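Search this site Search Menu

Manipulation Laboratory, Course Notes
Unit 8: Comparing end effectors on the cube task
September
Prepared by Magdolna Juhász, with bench procedures by Dezső Antal

8.1 Scope

These notes cover the comparison of two end effectors on the tabletop cube task. Students should have completed the arm calibration in Unit 7 and should be able to move between joint and Cartesian control without referring to the manual. Reading for this unit is the Lindcombe procedure, sections 1 to 4. Section 5 deals with suction and can be skipped.

The end effectors are the Vida, which has curved fingers, and the Turkow, which has straight parallel jaws. Both mount on the same wrist adapter and both are driven by the Keluder controller. Changing over requires a new tool centre point and a new payload entry. Forgetting the payload entry is the most common cause of a protective stop in the first session.

8.2 Task definition

A trial consists of one approach, one grasp, one transfer and one release. The target region is a square outlined in black tape. A trial is scored as follows.

Success: the cube comes to rest with its whole base inside the inner edge of the tape.
Partial: the cube is released over the square but its base touches or crosses the tape.
Failure: anything else, including a dropped cube, a missed grasp, a second cube displaced during the approach, or an operator stop.

A cube that starts in contact with the tape is a legal start position. Record it as an edge start, as these trials are analysed separately. Adjacent cubes are also legal and are recorded as crowded starts. A start may be both.

8.3 Finger geometry and clearance

With parallel jaws, the clearance needed on each side of the cube is the jaw thickness plus the pre-grasp opening margin. The calculation is the same at every height and can be done once per cube size.

Curved fingers are harder to treat. The widest part of the finger is above the tip, so the clearance at table level underestimates the swept volume higher up. A neighbouring cube can be struck on its top edge by a finger whose tip would have passed it. Clearance must be evaluated at cube height as well as at the table, and the larger value used.

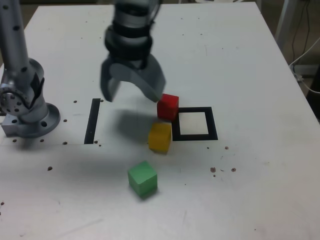
Unit 8, p. 2

The red and yellow cubes are a crowded start, nearly touching each other beside the tape square. One curved finger has its tip at the top of the red cube. For a layout of this type the approach yaw should be chosen so that the closing direction runs parallel to the gap between the cubes. Closing across the gap puts a finger where there is no room for it. The green cube is turned at an angle, and its yaw must be measured separately before any grasp is planned. Do not reuse the yaw from a neighbouring cube.

8.4 Results from the previous intake

The pooled log holds 2,696 trials, of which 1,042 were crowded starts. On isolated cubes the two end effectors could not be separated. On crowded starts the Turkow displaced fewer neighbours, while the Vida recovered more grasps in which the initial yaw was wrong. The curved fingers tend to rotate a misaligned cube during closing. This helps the grasp but changes the cube's orientation in the hand, and the release pose is then in error by the same rotation.

The operators were students with varying experience and the order of end effectors was not randomised. Treat the comparison as indicative only. The current protocol alternates end effectors within each session to remove the order effect.

8.5 Bench procedure

1. Home the arm and confirm the tool entry on the Keluder matches the fitted end effector.
2. Touch off on the tabletop at all corners of the tape square. Enter the mean height.
3. Place the cubes according to the layout card. Record edge and crowded flags before moving the arm.
4. Run the approach at reduced speed once without closing.
5. Run the trial. Score it before touching the cube.
6. Save the log under your group code.

8.6 Problems

(a) Derive the minimum cube spacing for the Vida as a function of finger opening, taking the finger profile as a circular arc.
(b) Explain why an error in tool centre point height affects the Vida more than the Turkow.
(c) Using the pooled log, compare failure rates for edge starts with and without the crowded flag.

Contact the laboratory office | Copyright Manipulation Laboratory | Back to top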